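From: Emerson Leite
To: cell-builders list
Subject: Re: [cell-builders] Gripper closes fine, e-stop doesn't stop?

Sekar Kusuma wrote:
> Has anyone seen an arm keep creeping after the e-stop is hit? Ours did it
> twice in May, a few inches each time, then it stopped. No fault on the
> pendant. We swapped the button for a new one and it went away, but I don't
> like a fix I can't explain. The old button clicks and latches just fine on
> the bench. We run a Kelitz controller, two buttons in series, one on the
> pedestal and one on the table.

Sekar, please don't throw that old button away! I've been chasing something that sounds a lot like this and I would love to compare notes.

Ours is a sorting cell. The arm picks push buttons, selector switches and contact blocks out of foam-lined bins and sets them in a test fixture (Musow built the fixture, and it's a lovely piece of work). We have two safety channels from the pedestal button, both normally closed, both going back to a Durnex relay. One afternoon Bayu Purba hit the button to clear a jam and the arm finished its move. He hit the table button and everything dropped dead right away. So the relay was happy to trip, it just never heard from the pedestal.

First thing we did was lock out the cell and leave it locked out. I know everyone wants to power up and try it again to see if it repeats, and I had the itch too, but if the stop doesn't stop then you don't have a robot you can stand next to.

Then we got out the meter. Button out, channel 1 still closed. Button in, channel 1 still closed. Same for channel 2. My first thought was two welded contacts, and that would be some terrible luck. Then Rogelio Dumlao wiggled the contact block and it moved. The block had come unlatched from the back of the button head, so the cap was pushing down on nothing at all. The contacts were in perfect shape. They were just sitting there closed, which is what a normally closed contact does when nothing is pressing on it.

That was the part that got me. I'd always thought of two channels as covering me for anything on the button, and they do cover you for one bad contact or one broken wire. But if both contacts ride on the same block and the block comes off the head, both channels fail together and both of them look healthy. The relay compares them, sees that they agree, and goes on with its day.

Your creep could be the halfway version of this. If the block is only partly latched, the plunger may open the contacts late, or only when somebody leans on the button hard. On the bench you'd be holding the thing in your hand, squeezing it all together, and it would click and latch just like you said. Try it with the block hanging free and a meter on each pair, and press the cap slowly.

I had 7 spare assemblies of different makes in the parts bin, so I went through every one, latching and unlatching and tugging on them.

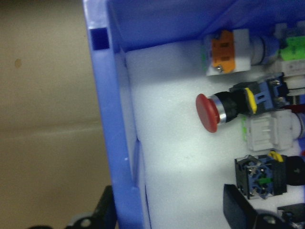 Two of them would take the block at a slight angle and hold it well enough to pass a quick look. A good tug popped it right off. The other five either clicked home or fell off in my hand, and I'm happy with either of those.

What we changed:

Every button gets a tug test on the block after wiring, with the wires on, because stiff wire pulls on it more than you'd expect. We found the pedestal loom was tight enough to load the latch sideways, so that has a service loop now.

We fitted self-monitoring contact blocks at both stations. They put an extra contact in series that opens if the block separates from the head, so a loose block trips the cell – exactly what I want it to do.

The weekly check is now a daily one at startup. Each button gets pressed by itself with the arm moving slowly in an empty area and everyone outside the fence, and we write down that each one tripped the relay. The old check was to press both buttons, see the arm stopped, and sign the sheet. It could have passed with a dead button for weeks, and I can't tell you that it didn't.

Necati Bozkurt is drawing up the new wiring and I'll post it when he's done. He'd also like to know whether your two buttons land on separate relay inputs or share one pair, and whether your stop is category 0 or 1. If it's a 1, a few inches might be the normal ramp down, so measure that with the new button before you blame the old one.

And please do the slow press test and tell us what you get!

Emerson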